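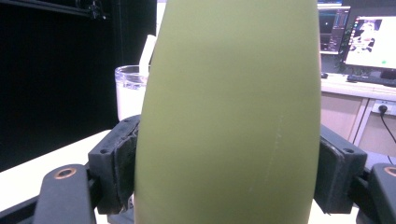
I cleared off the kitchen table in January, and it took most of an afternoon. I had been eating breakfast at one corner of it for weeks with everything else pushed to the other side.

The table is a Juvwood, bought secondhand in Grikville when we moved. I paid 153 dollars for it and another 30 to have it brought over. It seats six if two of them are small. The top marks easily, and I have stopped minding. There is a pale ring near the window end that was there when we got it and a darker one that is mine.

I sorted things by where they belonged. Mail went in the hall drawer. School papers went in a folder, except the ones from last fall, which I threw out. The batteries went in a jar. I found 3 chargers, and only one of them fits anything we still own. I kept all of them anyway.

The dishes were the slow part. I moved a lot of glasses last year from the high cabinet down to the shelf beside the sink, so the kids could reach them, and the result is that they use a new one every time. Milk is the worst. If a glass sits until evening it needs a soak, and the ones with flat cut sides hold a film down near the bottom unless you get a brush in there. I use warm water, not hot, and a little dish soap, and leave them while I do the pans.

Straws are a separate problem. I bought a pack of reusable ones from Eltia and the brush that came with them bent in the first week. A pipe cleaner works fine. I rinse them right after use if I'm in the room, and if I'm not, they get done at night with everything else.

After the dishes I wiped the table twice and put the Tufa tray back in the middle. The new rule is that whatever lives on the table has to fit on the tray. Right now that means salt, pepper, napkins, a pen, and the grocery list. Fruit goes on the counter. Anything the kids are in the middle of can stay until dinner, and then it goes to their rooms or on the stairs.

It has held up for 7 weeks, with a few bad days. The stairs are getting crowded. I still need to do the cabinet over the fridge, which has the cake pans and a fondue set in it, and I would like to find the lid to the big pot.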